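Riltow 2.4 review: a planner that mostly gets on with it

Sunday, May 17, 2026

Been meaning to write this up since January, when I moved our two-arm cell off the old scripts and onto Riltow. Short version: keep it if you like planning done quickly and don't mind fighting the calibration screen. Longer version follows, typed between runs, so forgive the state of it.

What it is, for anyone who landed here from a search. Riltow is a motion planner plus a perception front end plus a little logging tool, all in one install. You give it your arm model, your wrist camera, a rough idea of the workspace. It gives you grasps and collision-free paths. Runs on an ordinary desktop. No cloud account needed, thank goodness.

Install. Fine. Took me an evening, most of which was my own fault for having an old driver lying around. The installer does tell you which driver it hates, but in grey text at the bottom of the window where you won't look.

Arm models. Import was painless for the first arm and a pain for the second. The mirror option flips the joints but not the tool frame, so your second gripper thinks it is inside out until you fix it by hand. It's in the manual. Page near the back.

Two arms and one bin, that's the job I care about most. Bin wants steadying or shifting while the other arm keeps out of the road. Riltow plans both arms together if you ask it to, or one after the other if you don't. Ask it to. The one-after-the-other mode is quicker to compute, but the second arm waits about like somebody at a bus stop. 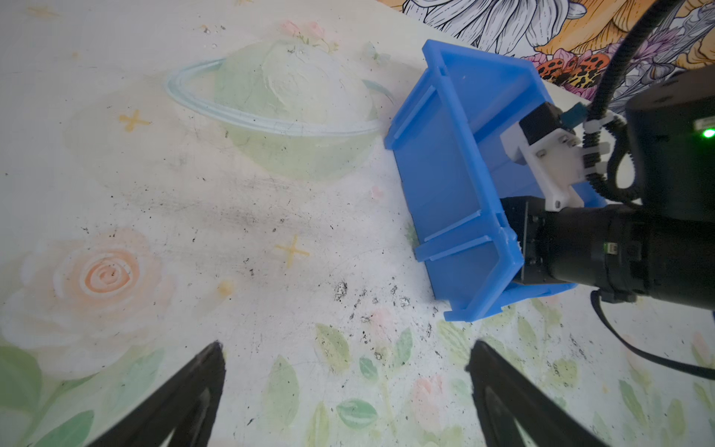

Second arm over at the blue bin, seen from the other arm's wrist camera.

Joint planning is the best bit of the whole package. Set a clearance between the arms (I use five centimetres, the default is stingier) and it sticks to it. I never caught it cheating. Replans are quick as well, quick enough that I stopped noticing them, and with the old scripts I had time to go and put the kettle on.

One grumble. Cables. The planner knows about links and joints and nothing at all about the sleeve hanging off them. You can add a fat cylinder as a stand-in, which works, sort of, and costs you reach. Would like a proper flexible thing here. Forum says it's planned. Forum says a lot is planned.

Perception next. This is where I expected trouble, as our cell is lined with big flowery panels and the top has drawings all over it. Chosen on purpose, I wanted something busy. Plain grey benches flatter every segmentation tool ever sold.

Out of the box Riltow found objects everywhere. Petals were objects. A printed planet was an object, with a grasp proposed on it, straight down, full confidence. Lovely grasp. Nothing there to hold. 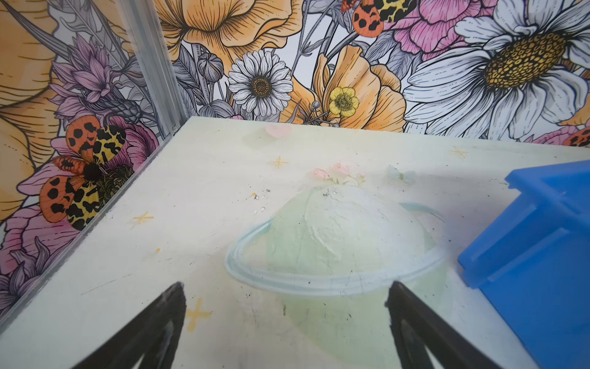

Planet, sparkles, and a corner of the bin. Only one of these should get a grasp.

The fix is the background pass. Clear the loose stuff, jog the wrist through a set of poses, let it learn the surface as a surface. I used 52 poses, which was probably more than it wanted. After that the printed things dropped out of the proposals, nearly all of them, and stayed out when I changed the lights. Really impressed with that. Redo it if you move the camera bracket even slightly, though. It won't warn you, it just goes daft again.

Dirt is another matter. Specks and scuffs on the top get picked up as small objects if the minimum size is set low. Turn it up and you lose real small parts. There's a slider. I'd have liked a brush, so I could paint over the scruffy areas and say ignore this. Wiping the table also works, I'm told.

Calibration. Right. Deep breath. The hand-eye screen is the worst thing in the product. It wants the poses in its own order, shows you a tiny preview, and if one pose fails it throws away teh lot. No saving halfway. I did it four times before a clean one. Once it's done it's solid, mind, and I haven't needed to repeat it on the first arm.

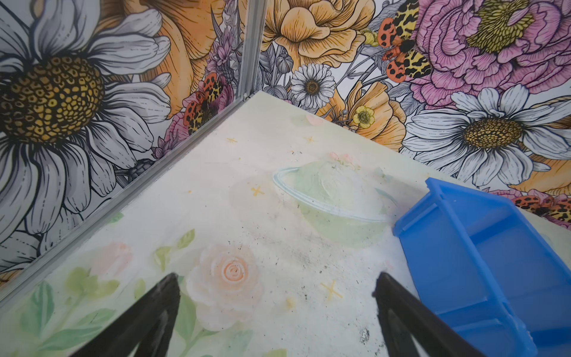
A partial save would sort this, and so would letting me skip a bad pose and carry on. Drullesgate's tool does both and that one is free. If calibration is most of your life (new cameras every week, that kind of shop) I would honestly think about using theirs and importing the result. Riltow reads the file without complaint, I tried it.

Control side, briefly. It streams joint targets to the arm and leaves the low level alone. Good. Gripper commands are open, close, or a width. Force limit is there but hidden under Advanced, then Advanced again. Hand guiding works nicely and you can turn a recorded move into a planned one with a right click. Small feature, use it all the time.

Logging. Every run gets saved with camera, joints and whatever the planner was thinking. You can scrub back and see the rejected grasps in red. I had 2913 runs in there before I did any tidying and the list still scrolled without choking. Search is poor. No tags, only names, so name things properly from the start, which I did not.

Edges and thin walls. Grasping the bin by its rim was hit and miss until I switched the grasp sampler from "surface" to "edge". Why isn't that automatic, it can plainly see there's a rim. With edge on, it proposes pinches along the top lip and a few silly ones on the ribs. Filter by approach angle and the silly ones go away.

Also tried the Wolo plug-in for learned grasps. Slower to start, no better on the bin. Took it out again. Might suit people with odder objects than mine.

Support: wrote to them two times, got a real answer both times, second one with a patch attached. Can't fault it.

Verdict. Buy it for the two-arm planning and the background pass. Put up with the calibration. Single arm on a plain bench, you'd probably be alright with something cheaper. I'm keeping ours, and will update this if the next version mends the save thing.
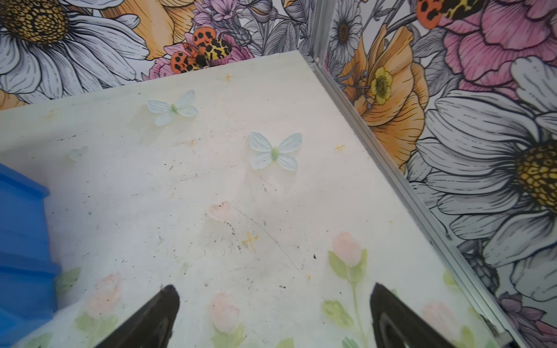
Relu Roman: Agree on the background pass, but you can get away with far fewer poses if you tilt the wrist more between them. Mine was useless until I did that, kept wanting to pick up the pattern. Also the partial save IS in the beta, under File of all places. Does the edge sampler slow your replans down? Mine got noticeably worse with both arms on.

Reply from the author: Ooh, will look under File. And yes, a bit slower with edge on, but only if I leave the sample count at default. Halve it and try again.

Related reviews
Drullesgate hand-eye tool, a second look
Tekleab gripper driver: does one thing
Wolo grasp plug-in, first week
Cheap ways to log robot runs

We use cookies to remember your settings and count visits. Accept all / Manage choices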